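## Grastell sorting bins, yellow-orange, open top

Sold singly or as a set of four. $18 each, $200 for a carton.

The supplier calls these a "complete bench organisation system". They're plastic bins. I'd ignore the brochure and look at the walls, which are thick and don't bow when you lift a full one by the rim. Rounded corner tabs, no lid, no dividers.

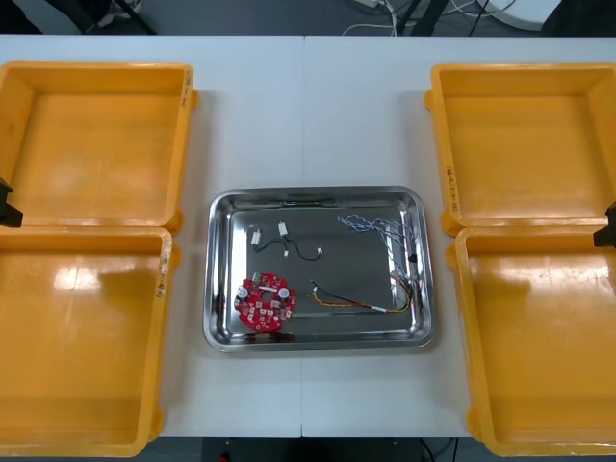
Marker takes on the rim, though Grastell's claim that it "wipes clean in seconds" is generous – ours needed metho and some elbow grease. The floor is glossy, so small dark screws show up well enough until you've got a ceiling light straight overhead. Then you get glare.

The stainless steel tray is a separate item (Drandberg, shallow, rounded corners). Put something under bare circuit boards before you set them in it. It's metal.

Colour: yellow-orange only. A grey was promised for June and I'll believe it when the boxes turn up.

Bulk or school orders: ask for Precious Venter at the counter.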